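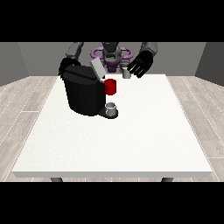
Parnesex, 10 Feb 2026

I've been meaning to write about chores again. Back in September I said I'd check in on household robots every so often and report whether any of them could do something I do before breakfast. Coffee seemed like the fair place to start. It's the chore I do most, and a pod machine has already taken over the hard part. What's left is lifting a lid, putting in a pod, closing the lid, setting a cup under it and pushing a button. My niece could do it when she was four, with a chair.

The picture is from a simulator. I've been running one at home called Plisto, on a desktop that isn't really up to it. You get a room with gray walls, a table, a humanoid with two arms and two proper hands, and whatever objects you load in. I picked the coffee task because it comes ready made and because I wanted to see which part goes wrong first.

My guess was the button. It was the lid. With the pod task you need one hand to keep the machine from sliding and the other to do the delicate work, and those two jobs fight each other. If the holding hand pushes too hard, the machine scoots across the table. If it doesn't push enough, the lid drags the whole thing along with it. I do this every morning without noticing I'm doing it. My left hand just goes to the back of the machine by itself.

I let it run 73 tries over a weekend with the control software that Trellow gives away for non-commercial use. I counted a try as good if the pod was seated, the lid was shut and the cup was still upright under the spout. It managed 10. Most of the rest ended with a pod on the table or the floor. A few ended with the cup knocked over by a forearm that was busy with something else, which I'll admit is also how I lose cups.

So that's simulation, where the lighting never changes and there's no toaster in the way. My counter has a toaster, a bread bag, mail, and a machine pushed back under a cabinet so that the lid hits the cabinet door if you don't pull it forward first. I don't think I've ever explained that last part to a guest without them forgetting it. A robot would need to learn it too, and it would be different in the next house.

The shop floor is another story, and I should be fair about it. I work at a parts distributor, and we've had an automatic packing line from Mahrous for over 632 days now. It folds cartons, tapes them and sticks the label on. On a good shift it does 1130 cartons. It's boring and it works. But everything on that line was built around the machine. The cartons come in four sizes, they arrive flat and facing the same way, and there's a yellow rail so people don't walk where the arm swings. When a carton shows up with a bent flap, the line stops and one of us walks over and fixes it by hand.

Nobody is going to put a yellow rail around my kitchen. That's the whole difference as far as I can tell. Factories will change the job to suit the machine, and a house mostly won't. The chores that did get automated at home went the factory way. The dishwasher doesn't wash dishes like I do, it's a box with racks, and we all learned to load the racks. Same with the washer. The pod machine is the same deal, with the coffee cut down to one shape.

What I'd like is something that unloads the dishwasher. I'd pay for that before I paid for coffee. Plates are easy enough to pick up, but then there's the cupboard with the stack of bowls that only fits if the blue one goes on the bottom, and the plastic lids.

I've got a laundry task downloaded for next time. Towels only, since I hear shirts are a mess. The cloth physics made my fans so loud that I had to quit and go to bed, so I need to either turn the detail down or borrow a better graphics card. I'll post the numbers when I have them.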